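Hand-held gripper for cloth: blue textured pads or bare fingers? And which camera angle?

Posted in Grippers and End Tools
557 views

Yamila Saavedra
Hello all. I am comparing two sets of fingers for a hand-held gripper and I would like advice from people who did cloth before me.

The tool has two black plastic fingers with open frames, and a camera that looks forward over them. I first used it for boxes and cups, and for this I had no complaint. In June I started with cloth: lifting a corner, folding in half, pulling a wrinkle flat. Here I have a problem that I cannot separate into its parts.

With set A, which has the long blue textured pads (I bought them from Trenent), the fingers hold the fabric very well, but they often take two layers when I want only one. With set B, the same fingers with no pads, I take one layer more easily and then it slides out when I lift. I did 18 tries with each set, always the near edge of the cloth and always one layer wanted. Set A gave me 10 good lifts, and almost all of the bad ones were double layers or a piece of the tablecloth coming up together with my cloth. Set B gave me 6 good lifts. The rest were slips.

My work place is the living room table, with set A mounted:

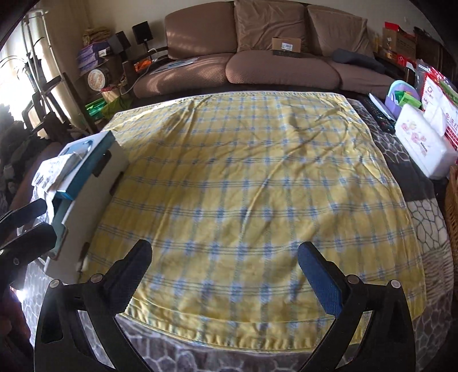
Set A over the near edge of the yellow cloth. The gray tablecloth under it stays on for all tries.

The second part of my doubt is the camera. The lens is wide, so the straight stripes of the cloth become curved toward the sides. I do not know if I should correct this before I use the video for training, or leave it as it is. My colleague wants to change to a narrower lens from Dokusier, but then I am afraid to lose the fingertips from the view, and for cloth I think the fingertips are the most important thing.

So I ask:

Is there a pad between "very grippy" and "nothing" which is good for one layer of thin fabric?
Should I keep the wide lens?
Does the pattern of the cloth matter? Mine is yellow with pale blue and white plaid, and I have also a plain one that I have not tried yet.

Thank you for the patience with my English.

Iulian Nistor
Hello Yamila. I have worked with almost the same type of fingers, so I try to reply in your order.

Pads. The texture is good for the lift and bad for the approach. When you come down onto the cloth with a rough pad and press, it pushes the fabric and the tablecloth together, and when you close, both of them go into the pinch. What helped me was to keep the textured pad but cover only the last part of the tip with smooth tape. The smooth part goes under the edge, then I move forward a little, and the rough part closes on the fabric. It is ugly but it costs nothing. If you want to buy something, Ulton sells a softer pad with a fine texture. I used it for one month and it was between your two sets, closer to A.

Also look at how you approach. If you come from straight above, you will take two layers with any pad. I hold the tool lower, so that one finger slides along the table and the other stays above. You need an edge that is free for this. A hemmed edge is thicker and easier to find, but it can also give you a false good result. Try some lifts in the middle of the cloth too, by pinching a wrinkle, and write these numbers in a separate table. They will be worse. Mine were.

I would also take the tablecloth away for a part of the tries, or fix it with clips. At the moment you are measuring two things together -- how well the pad takes one layer, and how much the lower fabric sticks to the upper one. On a bare table my double grips became fewer. Afterward you can put it back, if you want the harder case.

Lens. Keep the wide one. I made the change to a narrow lens and I came back after a few days. When the tips were close to the fabric I could not see the second finger any more. About the curved stripes: if you record and later run with the same lens, I would leave the video as it is. If you want to measure positions from it, for example where is the corner in centimeters, then you must calibrate and correct. Save the original files in both cases.

Pattern. Yes, it matters, but I can not tell you how much for your case. With plaid you can see where the fabric bends and if it is moving. With the plain cloth you have only the shadows, and in the evening my results with plain cloth were poor. If you train only on plaid you will probably be disappointed on the plain one. Do both.

Yamila Saavedra
Thank you Iulian, this is very complete. I did the tape this morning, on both fingers. I only made a few lifts, so I give no number yet, but the double layers are less. I will do the full 18 again with the tape, and after that 18 with the tablecloth removed. The lens stays.

onu_fan
just use a suction one. the Onu has a suction tip and you forget about fingers

Iulian Nistor
For cardboard yes. With woven cloth the air passes through the fabric, so for me suction was weak, and with the thin ones it pulled the layer below also. I would not buy it only for this. Yamila, when you repeat the tries, please change the tape in between. Mine collected lint and after some time it was not smooth any more.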